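Ticket 925: Open day table, box handling station
Site: Plandby demo room
Opened by: Todor Dimitriou
Date opened: 4/27/21
Priority: Normal
Status: Closed, one follow-up task

Reported problem

During the morning run-through for the open day, the hand-held gripper station at Plandby gave trouble on the clear box task. The presenter said the box slid in the pads on several pickups and that the preview on the wall screen froze twice. The visitors from Worku and Aridano were due after lunch and both groups had asked to see this station.

The request was to get it into a state where a presenter can talk and handle the box at the same time, and where a guest can try it afterward.

Setup

Table with the white sheet on top. One pair of hand-held grippers, cabled. Clear open-top box. Software is the Tarkum demo build, same one used on the November visit. No changes to the build were made under this ticket.

Log

Entry 1. Spoke with the presenter. The slipping was on the right hand more than the left. The presenter had been picking the box up by one wall and turning it toward the guests. Asked for the box to go back to the middle of the sheet and for both grippers to be brought in open from the near side of the table.

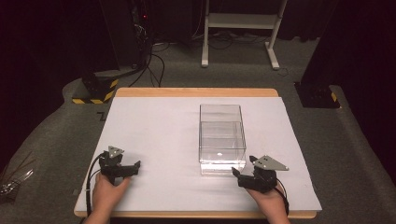

Start position at the table, both grippers open in front of the box.

Entry 2. Screen freeze. Checked the cable at both ends on each gripper. The right one was not fully seated at the hub. Reseated it and moved the grippers through their full reach for ten minutes with the preview up. No freeze. Asked the presenter to leave slack on the near side of the table and not to step back while holding a gripper.

Entry 3. Restarted the demo build to clear the old session. It came back with the opening value on the right gripper reading 59 with the fingers fully apart. The left read 32. They should be close to each other. Ran the open/close calibration on both. After that the two values matched within one count.

Entry 4. Pads. Looked at the contact pads before allowing any more lifts. The left pad has wear along its upper edge. The covering has cracked and frayed there, and a small tab of it hangs down at the bottom. The right pad has a crease across the face.
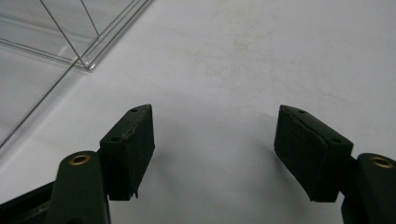
Pads with the fingers open. Note the pale frayed line on the left pad.

Entry 5. Called the Plandby stores desk about replacement pads. Part 169 is the right one and it is out of stock. Decision was to run the open day on the current pads. Did not trim the tab, because pulling on it could lift more of the covering.

Entry 6. Wiped the pads and the outside of the box with a lint-free cloth, no cleaner. Had the presenter try the lift again using both hands, one gripper on each side. Three lifts, no slip. Tried once more with one hand on one wall and the box turned in the pads again, so the single-hand lift is off the program for today.

Entry 7. Aridano had asked for the box with the tube at its side, so checked the approach to that one too. The clear tube lies flat and sticks out to the left, and a guest coming in from that direction will hit it before reaching the wall. Told the presenter to start guests at a front corner with the fingers wide apart. The walls are hard to see from some angles and there is glare on the front panel, so guests should be told to go slowly.

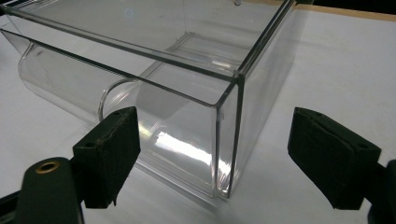
Steps for the presenter, afternoon session

1. Start with both grippers open on the near side of the sheet.
2. Show open and close in the air first. Let the group see the preview follow.
3. Lift with two hands only. Keep it low, a few inches off the sheet.
4. Set the box down before answering questions.
5. Guests take one turn each. Stay beside them and keep the cables clear of their sleeves.
6. If the preview freezes, set the grippers down and check the right cable at the hub before restarting anything.

Entry 8. After the session. The Worku group went first, then Aridano. No freeze in either session. One guest let the box tip during a lift and it landed flat, no damage found. Aridano asked whether the pads come in a softer material. Passed that to Todor to answer by email.

Resolution

Freeze: loose cable at the hub, fixed. Uneven opening values: fixed by calibration. Slipping: improved by cleaning and the two-hand lift, but the pads are still due for replacement.

Follow-up: fit part 169 to both fingers when it arrives, then recalibrate. Assigned to Todor Dimitriou.

Search tickets Enter keyword or number Go

Plandby Support Desk | Contact us | Copyright 2021 Plandby | Back to top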